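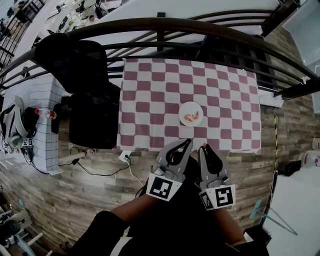

Page last changed: January, 9:26 p.m.

I remain unconvinced by the checkered tablecloth. Selina Prantl swears a red-and-white check makes any food look like lunch, and she talked me into one from Lanz. Fine. It hangs nicely over the edge and I'll give it that much. But two shrimp on a small white plate still look like two shrimp to me, and the squares are so busy that my eye goes to them first.

The shop page had over 200 reviews, nearly all of them glowing, which always makes me suspicious. "Transforms the room," one said. Does it? The floor is still gray and brown planks and the railing is still black. What I have is a table with a cloth on it.

I'd try a plain one next, or a bigger plate. Selina says four shrimp. We'll see.

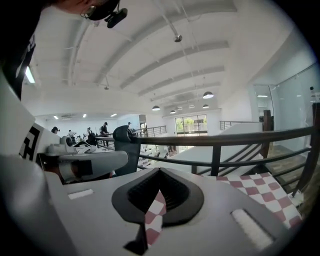

What I'd buy instead

Plain white cotton, no pattern, and something I can wash hot without reading the label twice.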